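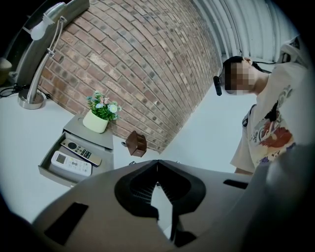
Ehab Benjelloun says the whole mess could have been avoided if we'd looked at the jaw numbers at lunch, and that a green light on a gripper means the battery is fine and nothing more. He's right, and he's been right at me by text message for three days now, so I figured I'd better write it down.

August 7, 2020

So! The remote control job. If you missed the last post, we've been recording people tidying up TV and air conditioner remotes with the hand-held Givalow grippers, so that later on an arm can learn to do the same thing. You pick up a remote, you put it in the little drawer or the gray box, you take it out, you start over. It sounds dull and it is pretty dull, but I like it (I also like folding laundry, make of that what you will).

We had 904 takes by the time we quit. I went home feeling great about that number, bought myself a fancy sandwich, and told Mal-soon So we were way ahead of schedule.

Then I ran the takes through Odera the next morning and the right gripper was wide open. All the way open, in take after take, while the video showed it clamped on a remote. I scrolled back and back, getting that sinking feeling, and found the spot where the reading froze. Take 3. THREE. Everything after it had perfect hand positions, lovely tracking off the marker cubes, and a jaw that never closed as far as the computer knew.

What happened is that the cable from the jaw sensor had worked itself half out of its plug. When the sensor drops out, the gripper just keeps sending the last number it had. No beep, no warning on the screen. There is a line in the log, error 1942, repeated over and over in a file I never open. Well, I open it now. 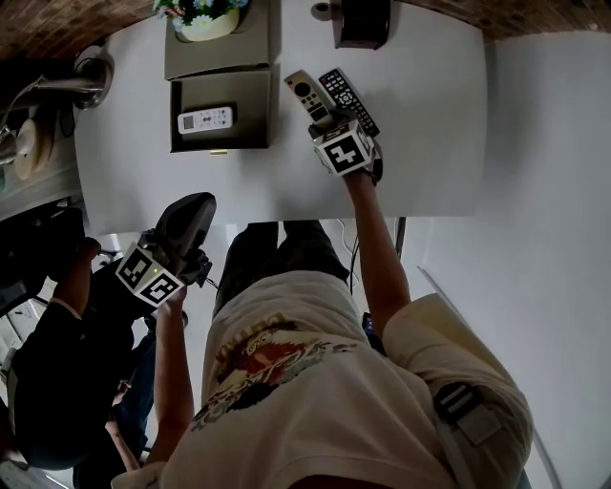 Could we save the takes from the video? Partly, because you can see in most of them when the fingers close, and Mal-soon wrote a script over at Plotus that guesses the jaw width from the picture. It does well with the fat remotes. The slim ones fool it, especially lying next to another one, and I don't trust it enough to train anything on those. We're doing them over.

The part that really bugs me is the safety side. Suppose we hadn't caught it. The arm would have learned that you hold a remote with an open hand, which is funny, sure, and it would have dropped them all over the floor. But turn it around: if the reading had frozen closed, you could end up with an arm that thinks it's already gripping and keeps pushing down into the table, or into somebody's fingers. I wrote to the Givalow people about it and they want the log, so that's on my list for tomorrow.

In the meantime there's a dab of hot glue on both plugs, and we do a squeeze test before every batch. Open, close, open, look at the number. Ehab wants it after every ten takes. I said every twenty. We're doing ten.

The redo should take us into October if my wrists hold up. I've already asked Mal-soon for the softer straps.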